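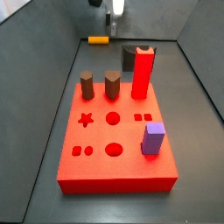 Small runs deserve better labels

Most advice about product labels is written for companies that order them by the truckload. Small makers read it, get a quote with a minimum of 2,000, and either pay for stock they will never use or print something at home that peels in the fridge. I think the printers have this wrong, and I say so as someone who has bought labels for a jam and pickle business in Wosbridge for 19 years.

A small producer changes things often. A supplier runs out of one vinegar, the ingredient list changes, and a roll of finished labels becomes scrap. We threw out most of a box last November for exactly that. The price per label had looked very good on the quote. Once the wasted ones were counted, it was the dearest order we placed all year.

We now order 200 at a time from Pesitz, a small shop in Tivbridge. Each label costs more. They keep our artwork on file, they answer the phone, and a change of wording takes them 4 days. The colour has been steady from one batch to the next, and that matters when old and new jars sit side by side on a shelf.

The larger printers will tell you that short runs don't pay because of setup time. That was a fair argument when every colour needed its own plate. With digital presses it is much weaker, and I suspect the high minimums stay in place mainly out of habit.

Makers have some blame here too. Too many of us leave the label until the product is finished and then want it overnight. Sosa, the hot sauce sold at our market, went through three label shapes in one summer because the first two didn't fit a curved bottle. A paper mock-up taped to the glass would have caught it.

If you are starting out, ask for the smallest run they will do, ask what a text change costs, and get a sample on the real material. If a printer won't send one, try another printer.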